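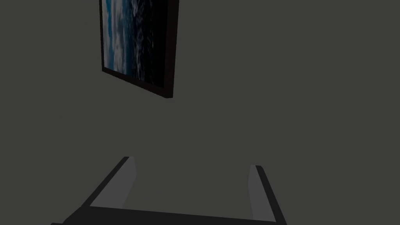
Framed picture on a dark gray wall (computer rendering).

Cleaning and Storing Mineral Specimens at Home
Workshop notes by Peiyu Dai

Identify the specimen before it touches water. Halite dissolves. Gypsum (selenite) loses its polish. Pyrite and marcasite may start to decay months after a soaking if moisture stays in the cracks. Quartz, beryl, and most feldspars tolerate plain water.

Dry cleaning
Start with a rubber bulb blower, then a soft sable brush. Hold the piece with the crystals facing down so that loose grit falls away from them. Canned air is too cold and too strong for fine needles, and natrolite sprays will not survive it. For clay packed between quartz points, a bamboo skewer sharpened to a chisel edge works better than a steel pick, which leaves gray marks on anything softer than the steel.

Washing
Use distilled water at room temperature with one drop of plain dish soap. Put a folded towel in the bottom of the tub. Change the water when it clouds. Never move a specimen between hot and cold water; fluorite cleaves and calcite is not much better. Rinse twice and dry on a rack for 48 hours before boxing.

Iron stains
On quartz only, oxalic acid removes most of the orange film. Wear gloves and eye protection, work outdoors, and add the crystals to the water, never the other way around. Do not use it on calcite or any other carbonate. It attacks the surface and leaves a white calcium oxalate crust that is very hard to shift. Soak the finished quartz in clean water for at least as long as it was in the acid, changing the water daily.

Labels
An old label is part of the specimen. Keep it in a polyester sleeve in the same box and do not glue it to anything. For the catalog number, paint a small patch of clear acrylic lacquer on the matrix, write on it with India ink, and seal with a second coat. Mine start with the drawer: 2-327 is piece 327, drawer 2. Jinfeng Song puts the locality on the back of the card as well, and I have started doing the same.

Mounting
Mineral tack is fine for thumbnails. It leaves an oily mark on porous matrix – put a scrap of polyester film between the two. Heavy plates belong in a cut foam cradle.

Storage
Keep pyrite in a sealed box with silica gel and recharge the gel when the indicator changes color. Realgar, proustite, and some topaz need a dark drawer. Avoid raw oak cabinets, as the acid vapor attacks carbonates and lead minerals. Mine are powder-coated steel. Check every drawer each October for yellow or white powder and a sulfur smell, and move any affected piece out the same day.

Updated 9 February 2022: section on iron stains corrected, with thanks to Gearóid Lynch.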